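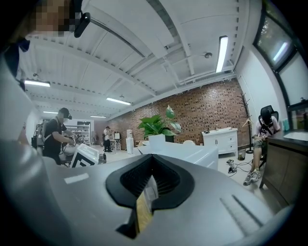
Relatório do projeto Pilladby: iluminação e arrumação de um espaço de trabalho aberto
Autora: Perla Medrano

1. Objetivo
Propor melhorias para uma sala de teto branco com vigas e condutas à vista, iluminada por lâmpadas fluorescentes.

2. Proposta
Manter a parede de tijolo vermelho ao fundo, com a planta e a cómoda branca. Prender os cabos pretos que estão no chão, junto ao bengaleiro. Acrescentar um candeeiro Rikier de 800 lúmenes perto da cómoda.

3. Orçamento
Material: 600 euros. A mão de obra fica para a segunda fase, em junho.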